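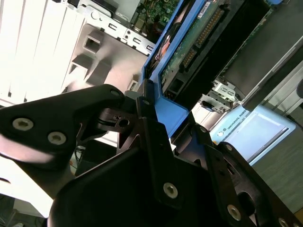 Session 4: Drives, trays and looking after your cables

Welcome back, everyone. Last time we spent a good long while on power supplies (longer than I'd planned, but your questions were worth it), so drives have been moved to this session. Please bring your Plerness workbook, and do read section 3 on the way in if you didn't manage it at home.

A hard drive in a tray is a friendly thing to handle once you know which parts to leave alone. Hold it by the sides of the tray. The green board on the underside is the part people put their thumbs on, and I'd much prefer you didn't! Gold contacts don't care for fingerprints either, so look at them as much as you like and keep your hands off.

Before you fit anything, have a look round the bench and the floor. Cables wander. I have seen a perfectly good afternoon at the Brovside workshop go to pieces over one lead that got hooked round a chair leg, and we spent ages finding the other end of it. 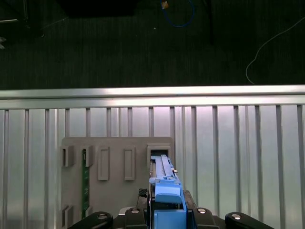 So coil up whatever you aren't using, and put it somewhere you'll find it again. The same patience goes for fitting parts. Line the piece up with its opening first, keep it straight, and then let it go in gently. If it feels stiff, take it out and start afresh. Pushing harder is how we lost a tray last July, and Gandell charged us 95 pounds for the new one.

For your notebooks

Draw the underside of a drive, with the tray round it, and label the board and the contacts. Pencil is fine. Write a few lines underneath on how you would carry it from one bench to another.

Further reading: the Cieślak handout on connectors, which is on the shelf by the door. Please put it back when you've finished, as we only have the one copy.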